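The Margin

The polling firm Werex occupied the second floor of a building that had been a shoe warehouse, and the political desk was at the end nearest the lift. Anikó Kiss had run it for six years. In that time she had published 61 polls on the state of the parties, and the standard deviation of the error on those that could be checked against a real vote was lower than that of any competitor. She had calculated this herself and kept the figure in a spreadsheet, which she had shown to two people.

In December the spreadsheet was no help. The governing party, Prikine, had led every poll since the spring. On the morning of the latest fieldwork closing, the file came in at twenty to eight, and it showed the opposition, Skála, ahead by one point.

She ran it again. The sample was 2000, weighted by age, sex, region, education and recalled vote. The margin of error at that size is a little over two points on a share near a third, and wider than that on the gap between two shares. A lead of one point was therefore a result about which a careful person would say nothing. Anikó had written this sentence in the technical note at the back of all 61 polls. As far as she could establish, it had been quoted once, in a student dissertation, with a misprint.

At five past eight Tamás Hegedűs came out of the lift with his coat on. He was the commercial director. He did not have access to the raw file, but he had a habit of standing where he could see her screen.

"Skála are ahead," he said.

"Skála are level. Prikine are level. They are both level."

"It says one point."

"It says one point in the way that a bathroom scale says it. If you get off and get on again it will say something else."

He put his bag down. The client for the poll was a newspaper, and the newspaper had paid for a headline by noon. The contract did not use the word headline. It used the phrase "principal finding", which had been defined in an annex after some trouble with an earlier client, and the definition ran to four lines and excluded nothing.

"What would you call it?" he asked.

"No significant change."

"They had no significant change last month."

"Yes. It hasn't changed since."

Tamás took a chair from the next desk. He was a patient man in meetings and had once listened to a ministry explain its own logo for an afternoon. He asked her to take him through it as though he were the newspaper. She opened the tables and did so. Prikine had lost support among people over sixty in the two eastern regions, where the subsample was 196 and one respondent had given his age as 10. That record had been removed. Skála had gained among renters. Ellow, the small party that both larger ones would need in order to form a government, had stayed exactly where it was, on seven per cent, where it had been since its leader stopped giving interviews.

"So renters," said Tamás.

"Renters, possibly. There are more of them in this wave than there ought to be. I have weighted them down, and when I weight them down a little further the lead goes away."

"And if you don't weight them down further?"

"Then it stays."

"Which is correct?"

She considered the question. There was a housing table from the statistics office, but it was four years old and people had moved since. There was a newer estimate, which assumed that they had moved in the way they had moved before. Under the first the lead was one point. Under the second it was nought point three, and would be printed as nothing. 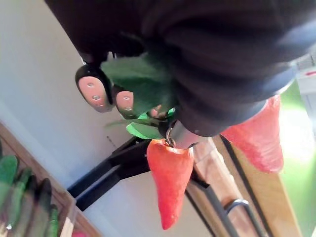

"Both are defensible," she said. "I used the old one last month, so I should use the old one now. If I change the method on the day the leader changes, I will have chosen the leader."

"Then we publish the lead."

"We publish the shares. The lead is something people do with them afterwards."

At nine the telephone began. The first call was from the Prikine campaign office, who wished to know, without having been told that there was anything to know, whether the firm had considered its treatment of renters. The second was from Skála, who asked in general terms whether the eastern subsample was robust. Anikó told each of them that the results were under embargo until noon. Each of them thanked her in the tone of someone writing down a name.

"How do they have it?" said Tamás.

"The newspaper."

"The newspaper has only had it for twenty minutes."

"That is a long time for a newspaper."

She wrote the summary between calls. It was eleven lines long. The first line gave the field dates and the sample. The second gave the shares, in alphabetical order of party, which put Ellow at the top with seven per cent. The fourth line said that the difference between the two largest parties was within the margin of error and that neither could be described as leading. Tamás read it standing up. He asked whether the fourth line could be the ninth. She said that it could not. He asked whether it could be the fifth, and she thought about this and moved it, so that he would have something to bring to the telephone when the editor rang.

The editor rang at half past ten. Tamás took the call by the window and Anikó heard his side of it, which consisted mainly of the word "technically". When he came back he said that the newspaper was very happy, that they fully understood the point about the margin, and that they were going to put it in a box.

"What kind of box?"

"A grey one. At the side."

"And the headline?"

"They are still discussing it."

The embargo lifted at noon. The headline said that Skála had surged into the lead. The grey box was at the foot of the page and contained the second half of the fourth line, now the fifth, with a picture of a ballot paper. By one o'clock the leader of Skála had said in a radio studio that the only poll that mattered was the real one, and had then given the figures to one decimal place. The Prikine spokesman said that his party did not comment on polls, and that this one was wrong. He named the subsample. Ellow issued a statement welcoming its position at the top of the table.

Anikó ate a sandwich at her desk and opened the file for the next wave. It needed a decision on housing, and she wanted to make it now, while there was no result for it to be about. She typed a note to say that from the following month the firm would use the newer estimate, with the reasons, and that both series would be run side by side for three waves so that readers could see the effect. It came to a page and a half. She dated it, saved it in the folder that everybody could see, and sent a copy to Tamás.

He came over at ten to six with his coat on.

"This new table," he said. "If we had used it today, there wouldn't have been a lead."

"No."

"And next month?"

"I don't know. They haven't answered the questions yet."

He read the note again on his phone, scrolling with his thumb – he was slower with numbers than with people, and knew it – and stopped near the end.

"If it comes out level," he said, "they will write that Skála has collapsed."

"Yes," said Anikó. "I have put that in the annex."

He asked which annex. She told him, and he went down in the lift to look for something to eat before the evening programme, on which he had agreed to explain the surge.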